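Folding project, April notes

14/04/2023

Our student group at Stilham has until the end of term to get the two-arm setup folding clothes, and this week was all garment pickup. The rules of the Harnstead contest let you start from any pile you like in practice, but on the day the judges drop the item, so we drop ours too.

The current policy was trained on 327 demonstrations. Most of those are T-shirts and towels. Shorts are the weak spot. A towel has four corners and the network has learned to go looking for them. Shorts in a heap show you a waistband or a hem or neither, and the left arm tends to commit to the first edge it finds.

Changes since the last post:

Wrist speed limit lowered during the final approach. Slower, but the fingers no longer push the cloth away before closing.

Image crop widened. The old crop lost the back of the seat.

Training extended by 4000 steps from the Brullach checkpoint. Loss barely moved. Behavior did change, mostly in how long the arms wait before the first grasp.

We ran 17 trials on shorts with the new settings. A trial counts as a success if both grippers hold the waistband and the item clears the cushion. Five passed.
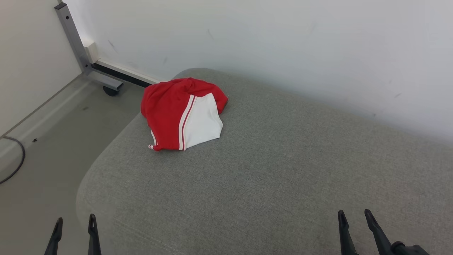

The failures fall into two groups. In the larger one, a single gripper gets the waistband and the other closes on a leg, so the item comes up twisted and the fold step has nothing useful to work with. The rest are plain misses near the back of the cushion, where the approach angle gets steep and the arm slows down to keep off the wall.

Next job is more demonstrations with the pile placed far back. I also want to try the depth filter from the Lai code, if it will build on our machine.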